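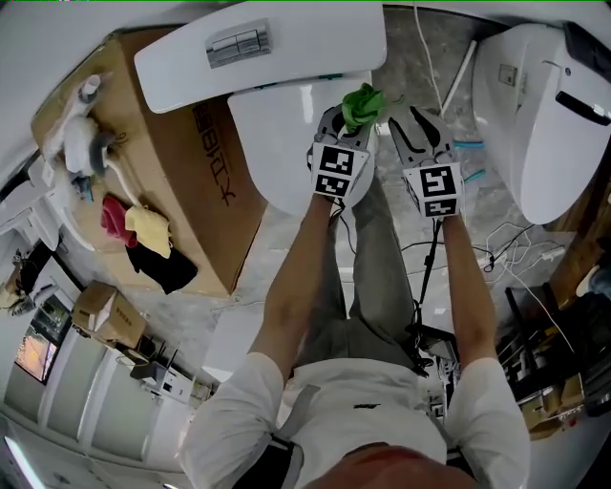 # Left marker drops out on a Grelel hand-held pair, right one is fine

**Veneck Workshop**, Sun 2 August

We run a pair of Grelel hand-held grippers on a cleaning cell. The parts are bathroom ones, mostly toilet lids and panels, and the job is to pick up a cloth with the left gripper and wipe. Both grippers carry a square marker on the back.

The right marker tracks all day. The left one drops out for a second or two at a time, usually with a cloth in the jaws and the gripper over a white lid. The log from one shift shows 2092 lost readings on the left and 7 on the right.

I have cleaned both markers with a damp wipe and restarted the tracker. No change. Is this a lighting problem or a bad marker? I'd like to fix it before I order a new plate.

---

**Flilteck Service Desk**

Check the mount before you blame the print. Your left marker looks slightly tilted next to the right one. That could be just the angle of the hand, so lay both grippers on a flat bench and compare them there.

If the left plate really is off:

1. Power the gripper down and unplug the cable.
2. Take the plate off and clean both faces. Old glue or lint under one corner is enough to tip it.
3. Seat it flat and tighten the screws a little at a time, corner to corner.
4. Run the marker calibration again. Don't reuse the old file.

Then do a test with the jaws empty and a second one with a cloth in them.

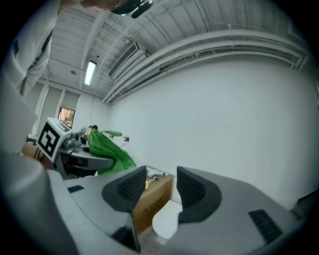 Look over the finger pads while you have it on the bench. The texture fills up with cloth fibers, and then people squeeze harder and twist the wrist to keep hold, so the marker turns away from the camera. A stiff dry brush clears it. We brush ours every 5 shifts and change the pads at roughly 3000 grips.

---

**Sánchez Automation**

Could be glare. Try turning off a light.

---

**Grelel Owners Group**

I'd do the bench check first too, but the glare comment is worth ten minutes. Glossy white lids throw a lot of light back. We lowered the exposure on the overhead camera and our dropouts went down by more than half. Change one thing at a time and save the log after each, or you won't know which one did it.

Also check the left cable. Ours was pulling on the handle when the arm was stretched out, and a longer lead fixed that.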